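Community Help > Workshop and Automation > Buying and budgeting

What should we set aside for a kitchen-task robot arm, beyond the arm?
Posted by Javiera Benítez, 6 February 2025

We run a small training kitchen in Edham and have been given leave to plan (not yet to buy, which is a different kind of leave) for one robot arm to work at a sink. Clearing plates, moving things out of the basin, putting them somewhere sensible. The arm itself has a price on it. Everything else seems to have a shrug on it.

We've been trying the job in simulation first, as that costs us only evenings.
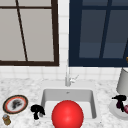 My budget line for "sundries" stands at £1,963, a figure I inherited and can't explain. It is meant to cover the gripper, the mount, cabling, a guard of some sort and whatever I've forgotten. The money has to be spent by July or it goes back to wherever money lives. Is that line hopeless, or only optimistic? And should I be paying for more simulation work before I order anything?

Gisela Navarrete

Optimistic, shading into hopeless. I did this for a canteen in Skerkelby and the arm was the easy part of the order. Get the gripper quoted separately and ask what the spare fingers cost, as those are what you will be buying for ever after. We allowed for one set and were on our third by the summer.

On simulation, yes, keep going, but point it at the purchase. Ours was lovely to look at and told us very little until we made it answer dull questions. Can the arm get down into the basin and out again without meeting the tap? Where does the elbow go while it's doing that? Does it need to reach the far end of the worktop, or is that just where people dump things?
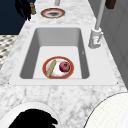
Reach is what you pay for, and it goes up in steps. If the furthest plate can live a bit nearer, you may be able to drop a whole size of arm, and moving a plate is free. Try the job with the base in 3 places before you let anyone drill into a worktop. Stone especially – a second hole is not a thing you can quietly fill in.

Also a round thing and a flat thing are not the same job. A gripper that is happy with fruit can be useless with a plate lying flat, and the supplier's video will have been made with the fruit. Send them a list of your own objects and ask which ones they won't promise. The reply is usually short and quite informative.

I'd put 20 per cent of the arm's price aside for mounting and guarding, and keep your £1,963 for the gripper and spares. Ask about delivery today, though. Ours was quoted at 18 weeks, and if yours is anything like it, July is closer than it looks.

Wenceslao Sosa

Buy second-hand. My cousin Damián got one from a firm that was closing and it works fine, apart from the controller, which he had to replace.

Javiera Benítez

Thank you both. Gisela, I've moved the base in the simulation and will see whether the smaller arm can manage. I've also sent the object list to Elard, who have so far thanked me for my interest. Wenceslao, what did the controller cost him?

Wenceslao Sosa

More than the arm. But he got the arm very cheap.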